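Irnureo Equipment Renewal Center
Bench Inspection Checklist — Desktop Computers, Opened Case
Form 462, August revision

Area: Hardware bench, Room 5
Inspector: Augustina Mahama
Reviewed by: Kwaku Agbeko
Status: Passed with comments

Part A. Before the cover is removed

A1. Power cord disconnected and placed away from the unit.
Result: Yes.

A2. Power button held down for 5 seconds after disconnection.
Result: Yes.

A3. Work order attached to the bench clipboard and matched to the asset tag.
Result: Yes. Comment: The work order was filled out in pencil. Work orders are to be completed in ink. Corrected during the inspection.

A4. Wrist strap connected and tested on the Grellitz tester.
Result: Yes. Comment: The strap passed on the second reading. The clip should be cleaned before each shift.

A5. Drinks, food and loose jewelry kept out of the bench area.
Result: Yes.

Part B. Bench and surroundings

B1. Bench surface clean and stable, with no screws or clippings left in the grooves.
Result: Corrected on site. Comment: Two case screws were found in a groove before work began and were returned to the parts tray. Screws left in the grooves can scratch a case panel or be carried into the next unit. The bench is to be brushed at the end of every job, including short ones.

B2. Case laid flat with the open side up.
Result: Yes.

B3. Removed side cover stored upright in the rack and not on the floor.
Result: Yes.

B4. Lighting sufficient to read component labels without a hand lamp.
Result: Yes. Comment: Measured at 700 lux at bench height.

B5. Walkway behind the bench clear.
Result: Yes.

Part C. Interior of the unit

Part C applies to any desktop received for parts recovery or rebuild. The inspector looks only and does not remove components at this stage. The unit inspected was a Dell desktop in a black case, with the power supply and motherboard in place.
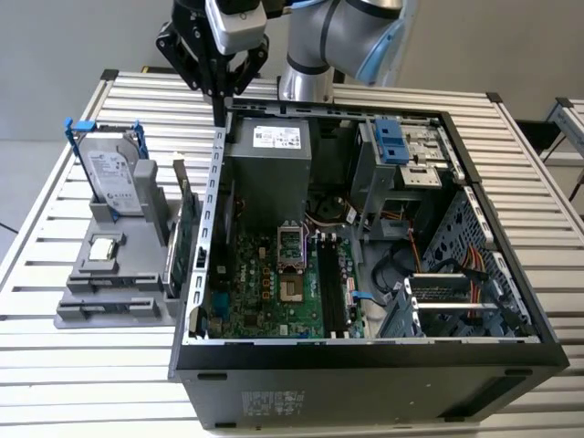 C1. Power supply seated, label present on the housing.
Result: Yes. Comment: The supply is a sealed item and is not to be opened at this bench under any circumstances. Units with a damaged housing go directly to the Mabula bin.

C2. Processor removed and logged.
Result: Socket empty. Comment: The load frame stands open over the socket. An exposed socket is easily damaged by a dropped tool or a sleeve. A protective cap is to be fitted as soon as the inspection is finished, and the frame lowered only after the cap is in place.

C3. Memory modules removed and logged.
Result: No modules in the slots. Comment: The parts log should state whether the modules were removed here or the unit arrived without them. The entry for this unit was blank and has been referred to Mr. Agbeko.

C4. Loose cables routed away from the board and the case edge.
Result: Needs attention. Comment: A flat blue cable end lies over toward the right side of the board. It should be secured with a reusable tie before the case is lifted or turned.

C5. Exposed metal edges identified before handling.
Result: Yes. Comment: There is a long bare-metal rail with slots and bent tabs along one side of the case. Staff are reminded to lift from the outer shell and to wear cut-resistant gloves. Wokum gloves in small and medium are in the second drawer — large is on order.

C6. Case floor checked for loose parts.
Result: Needs attention. Comment: A pale rounded part is on the case floor near the blue cable. It is to be identified, and bagged with the work order if found to be loose.

Part D. Follow-up

1. Fit socket cap. Responsible: bench technician. Due before the unit leaves the bench.
2. Secure blue cable. Responsible: bench technician. Due as above.
3. Identify part on case floor. Responsible: A. Mahama.
4. Complete parts log for processor and memory. Responsible: K. Agbeko. Due by 4:00 p.m.
5. Restock large gloves. Responsible: stores.

Reviewer comments: Items C4 and C6 do not prevent the unit from remaining in the work area, but it may not be moved to storage until both are signed off. Blank log entries were also noted at the previous inspection. Technicians should complete the log at the bench and not at the end of the shift. — K. Agbeko

Retain with the work order. Copy to stores.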